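Keeping Cut Flowering Branches Going Indoors

Posted November 2022 in House & Kitchen

Branches from flowering trees and shrubs last longer in the house than most people expect, and they need different handling from a bunch of tulips. The stems are woody, they take up water slowly, and the buds drop if the room is too dry. These are the habits I have settled on after several winters of bringing in quince, forsythia, plum and witch hazel.

Cutting

Cut when the temperature is above freezing, in the middle of the day if you can. Frozen wood splits, and the buds bruise when you carry them in. Pick branches with fat, round buds. The thin pointed ones are leaf buds and will only give you green. Take a little more length than you need, because you will lose some of it at the sink.

Use bypass pruners, not the anvil type, and wipe the blades with rubbing alcohol between trees. Cut just outside a side bud and at a slant. Don't take more than a few branches from a young tree. An old forsythia won't notice.

At the sink

Fill a deep bucket with lukewarm water first. Recut each stem, then make a slit up the middle of the end, an inch or so long. My grandmother hit hers with a hammer and so did everyone on her street. Felista Nyaga, who ran the flower counter at the Mosbridge market when I worked there, made us stop doing that. Crushed wood goes slimy in two days and fouls the water. A clean slit does the same job.

Strip anything that would sit below the water line. Leave the bucket overnight in a cool room, out of the sun. A garage is fine if it doesn't freeze.

The water

I use this mix for a large vase:

1 quart lukewarm water
1 teaspoon sugar
1 teaspoon lemon juice
A few drops of plain household bleach

Stir until the sugar is gone. Change it every third day and trim half an inch off the stems each time. If the water turns cloudy early, wash the vase with dish soap before you refill it. Never add vinegar to a mix that has bleach in it, and don't add more lemon than the recipe says.

How long it takes

Forsythia is the quickest and often opens in under two weeks. Plum and cherry cut late in the winter took 14 days on my kitchen counter last time. Cut early, they can take around 50, and some buds will dry up before they open. Mist the branches in the morning if your heat is running. Once the buds show color, move them somewhere cooler and they will hold longer.

Vases

A tall branch will tip a light vase. Put clean gravel in the bottom, or set a smaller jar inside a heavy crock and fill the space between with pebbles. Old stoneware sometimes seeps, so put a saucer or a cork mat under it before it goes on a wood table. To get the white ring out of a glass vase, fill it with hot tap water and a denture tablet and leave it overnight. Uncooked rice and a spoonful of baking soda, swirled around with a little water, will get most of what's left.

Where to put them

Keep branches away from radiators, the top of the refrigerator and the fruit bowl. Ripe apples and bananas give off a gas that makes petals fall. A drafty hallway is better than it sounds, as long as people aren't brushing past with coats on.

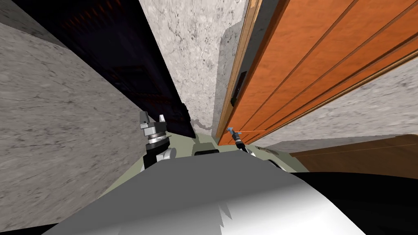
North windows are good. A south window is fine until the buds open, and after that the petals go brown at the edges by the second afternoon.

Pets and children

Cherry and plum twigs, leaves and pits are poisonous to cats and dogs if chewed. Put the vase up high and sweep up whatever falls. Forsythia is a safer choice in a house with a puppy.

Petals on the floor

Pick them up dry. Wet petals stain grout and pale rugs. For a fresh stain on cotton, rinse with cold water from the back, dab on a little dish soap, and wash as usual. Don't put it in the dryer until the mark is gone.

When they're finished

Cut the stems into short lengths for the compost or dry them for kindling. Check the bottom ends first. Forsythia often roots in the vase, and a rooted piece can go in a pot of damp soil and be planted out by July.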